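Skikommont: The Complete Season 3 -- Collector's Box Set

Relbridge Home Video
Item: SKM-S3-BOX
Format: Blu-ray, 12 discs
Availability: In stock, ships in two business days

Overview

Season 3 of Skikommont put eight couples who had never met into the same lodge for nine weeks and asked them to decide, at the end of it, whether to move in together. This box set has every episode as it was first broadcast, plus the reunion special, the unaired dinner party and a 200-page episode guide by Waraporn Khamphan, who was a story editor on the show for its first four seasons.

The set was put together with Jitmont, the company that makes the show. All music is as aired, including the songs that were replaced in the streaming version. The text messages shown on screen have also been restored. Viewers who have only seen the season on streaming will notice the difference most in the episode where Dale's messages are read out at breakfast, which runs four minutes longer in this version.

This pressing is limited to 3,000 numbered copies. The number is printed inside the lid and on the first page of the guide. We can't take requests for particular numbers.
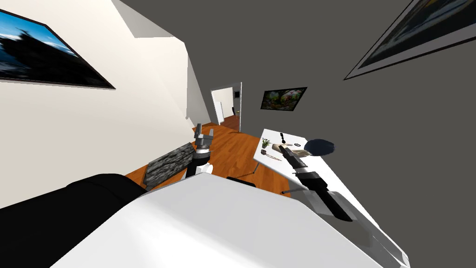 Framed pictures on the walls, with an open doorway to the hallway.

What's in the box

12 Blu-ray discs in four folding cases
Episode guide, softcover, 200 pages
Seating chart for the unaired dinner party
Eight couple cards with the answers each person gave on the application form
Outer box with lift-off lid

Total running time is 1,894 minutes, with extras.

Disc contents

Discs 1 to 9: Episodes 1 to 24, broadcast versions
Disc 10: The Reunion, parts one and two, and the follow-up special from the next February
Disc 11: The unaired dinner party, deleted scenes, full-length final interviews
Disc 12: Casting tapes, promo clips, "Leaving the Lodge"

The unaired dinner party

Fans have asked for this since the reunion, when three of the wives referred to a dinner that was never shown. It was filmed between Episodes 15 and 16 and was left out when the broadcaster shortened the run. It is presented here in one piece, 71 minutes, with color correction and sound mixing but no narration. If you have wondered why Petra and Colm are not speaking at the start of Episode 16, the reason is in the second half hour.

The seating chart in the box matches this dinner only. People moved seats for the other dinners in the season.

Audio commentary

Six episodes have commentary. Khamphan is on all six. She is joined by former cast members on Episodes 1, 9 and 24. The other three cover editing choices, mostly how the reaction shots were picked and which conversations were cut down. On Episode 12 she goes through the argument over the deleted photo in the order it was filmed, which differs from the order that went out. Commentary can be switched on from the disc menu or with the audio button on your remote.

About the episode guide

The guide has an entry for each episode with a summary, the couple standings at that point, and notes on anything that was referred to later. There is a timeline at the back that puts the social media posts from that spring next to the air dates, so you can see who had unfollowed whom before each episode was shown. Quotes from cast members come from new interviews done for this release. Two of the couples did not take part, and their entries are shorter.

The guide gives away the outcome of the season from the introduction on. First-time viewers should leave it until the end.
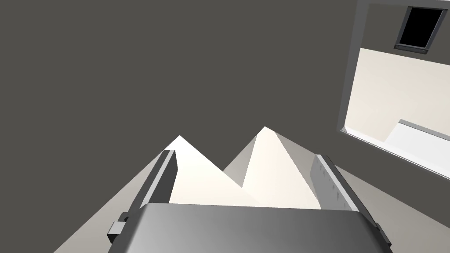

Gripper with two parallel fingers, from above and behind.

Specifications

Picture: 1080p, 16:9
Audio: English stereo; English commentary on selected episodes
Subtitles: English for the deaf and hard of hearing, on all episodes and the dinner party. Commentary is not subtitled.
Region: A (North America, South America, parts of Asia)
Rating: TV-14. Disc 11 is unrated and has uncensored language.

Please check that your player handles Region A discs before you order. Opened sets can't be returned for a region mismatch.

Ordering and shipping

Price is $84 plus shipping. Orders go out from our warehouse in Scanlon by ground mail, with tracking. Orders placed before 2:00 p.m. are counted as received the same day. There is a limit of two sets per customer on this item.

We ship to Canada and Mexico. Duties are paid by the customer on delivery.

Returns and damaged discs

Sealed sets can be returned within 30 days for a refund. If a disc is scratched or won't play, write to us with the disc number and the number inside your lid, and we will send a replacement disc. You don't need to send back the whole box. Replacement outer boxes are not available -- the box was printed in one run with the numbering.

Common questions

Is this the same as the earlier Season 3 DVD?
No. The DVD used the shortened international episodes and had no extras apart from the casting tapes.

Do I need to have seen Seasons 1 and 2?
No. Only one couple from Season 2 appears, as guests in Episode 6.

Is there a digital copy?
No download code is included.

Will the guide be sold separately?
There are no plans for that at the moment.

Also available

Skikommont: Season 1 (6 discs)
Skikommont: Season 2 (8 discs, standard case)
Skikommont: Season 4 -- preorders open in February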